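# Keeping Medicines Secure in a Home With Teenagers

*Household Tips, Skollgate Family Health Service. Prepared by Tamara Romaniuk and Győző Vincze. Revised February.*

Households with small children usually keep medicines out of reach. The same households often relax as the children grow, and by high school the bathroom cabinet is open to everyone, including visiting friends. The following tips are intended for parents and guardians of teenagers.

## Choosing a place

The bathroom is a poor choice. Steam from the shower may spoil tablets, and the door locks from the inside. A bedroom closet or a high kitchen cupboard away from the stove is preferable, provided the temperature stays below the limit printed on the package. Many tablets should be kept under 77°F, but the label always takes priority.

A small lockbox with a combination is adequate for most families. Choose a code that is not a birthday or the house number. Two adults should know it - no more are needed in most homes.

## Sorting what you have

Set aside a quiet hour, such as a Sunday afternoon, and bring everything to one cleared surface. Remember purses, glove compartments, nightstands and the first aid kit. Work under good light and leave each medicine in its original container, as the label carries the dose, the expiration date and the pharmacy's telephone number.
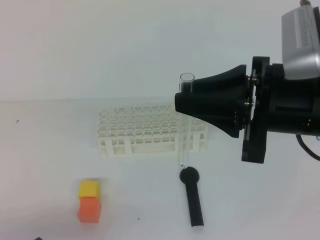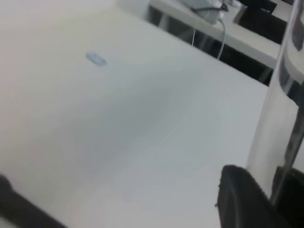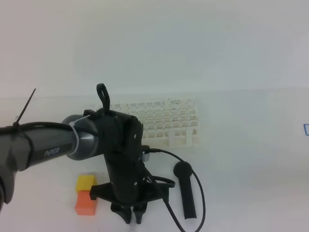
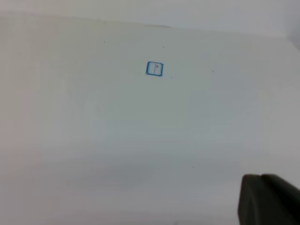
Make three groups: medicines in current use, medicines kept for occasional need, and medicines to be discarded. Anything expired, unlabeled or left over from a finished prescription belongs in the last group. Prescription pain relievers, sleep aids and medicines for attention disorders go into the lockbox first. Cough and cold products should follow them.

Write the name and remaining quantity of each locked medicine on a card and keep the card inside the box. Update it whenever a dose is taken.

## Disposal

Residents of Lidlow and Flasbridge may return unwanted medicines to the Karpenko pharmacy counter during opening hours. Remove or black out personal details on the label beforehand. Needles are not accepted there and must go in a proper sharps container.

## Speaking with your teenager

Explain the lockbox before it appears. A teenager who takes a daily medicine may reasonably be given one week's supply in a marked organizer, refilled by a parent on the same day each week. Ask grandparents and other relatives to store their own medicines in the same way when your teenager stays with them.

If you believe a medicine has been misused, call your doctor or poison control line promptly and have the container at hand. In the case of collapse, a seizure or trouble breathing, call 911.

Questions about this page may be directed to Caoimhe Noonan at the Skollgate front office.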